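플루무리아 축구장 경기 전 안전점검표 및 의견
점검일: 2020년 11월 5일
점검자: 오티스 야지 / 확인: 델핀 코발치크
대상: 주경기장 그라운드, 골대, 관람석, 의무실, 선수단 간식 준비 공간
판정 기준: 적합 / 조건부 / 부적합

간식 준비 공간 조리대

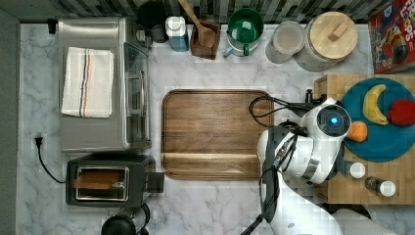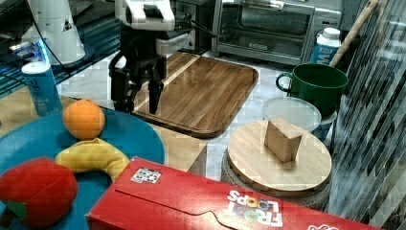
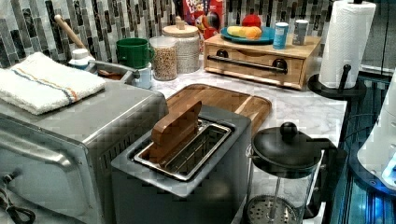
1. 그라운드

1-1 잔디 표면 요철: 적합
의견: 남측 페널티 지역의 보식 구간은 활착 상태 양호. 스터드 착용 보행 시 들뜸 없음.

1-2 배수: 조건부
의견: 동측 터치라인 배수구 덮개 한 곳의 고정 볼트 풀림. 재체결하였으나 나사산 마모가 있어 다음 홈경기 전 교체 요망.

1-3 스프링클러 헤드: 적합
의견: 전 구역 작동 후 지면 아래로 완전 수납됨. 10월 지적된 북측 코너 헤드는 교체 완료.

1-4 라인 표시: 적합

2. 골대 및 부속물

2-1 골대 고정: 적합
의견: 수평 하중 시험에서 이동 없음. 지면 슬리브 균열 없음.

2-2 골망 및 고리: 조건부
의견: 북측 골망 하단 고리 4개 파손. 케이블 타이로 임시 고정한 상태이며 정품 고리 입고 후 재점검.

2-3 코너 깃대: 적합

2-4 이동식 연습용 골대: 부적합
의견: 전도 방지 추 미부착 상태로 서측 통로에 보관 중. 체인 결속 후 사용 금지 표지 부착. 시정 담당 부커 해버퍼드.

3. 관람석 및 통로

3-1 원정석 분리 펜스: 적합
의견: 리치 사 납품 패널. 용접부 육안 점검 결과 이상 없음.

3-2 좌석 고정: 조건부
의견: 원정석 200석 중 21석에서 흔들림 확인. 앵커 재체결 전까지 해당 좌석 판매 보류.

3-3 비상구 개방: 적합
의견: 전 출입문 내측에서 한 동작으로 개방됨. 2번 문 경첩 소음 있음, 윤활 필요.

3-4 계단 논슬립 및 난간: 적합

3-5 비상조명: 조건부
의견: 남측 계단 상부 등기구 점등 지연. 배터리 교체 후 방전 시험 재실시.

4. 의무 및 통신

4-1 자동심장충격기: 적합
의견: 자가진단 정상, 패드 유효기간 이내. 보관함 위치 표지가 광고판에 일부 가려져 이설 요청함.

4-2 들것 및 경추 고정 장비: 적합

4-3 구급차 진입로: 적합
의견: 중계차량 주차선과의 간격 확보. 경기 당일 진입로 내 정차 금지.

4-4 무전기: 조건부
의견: 아디크 단말기 한 대의 송신 불량. 예비기로 대체하고 수리 의뢰. 채널 배정표는 로셸 마무드가 갱신 후 배포.

5. 후속 조치

부적합 항목(2-4)은 시정 확인 전까지 워밍업 구역 사용 승인 보류.
조건부 항목은 담당자별로 조치 내용과 부품 번호를 기록하여 시설관리실에 제출.
재점검 입회: 루비리 러독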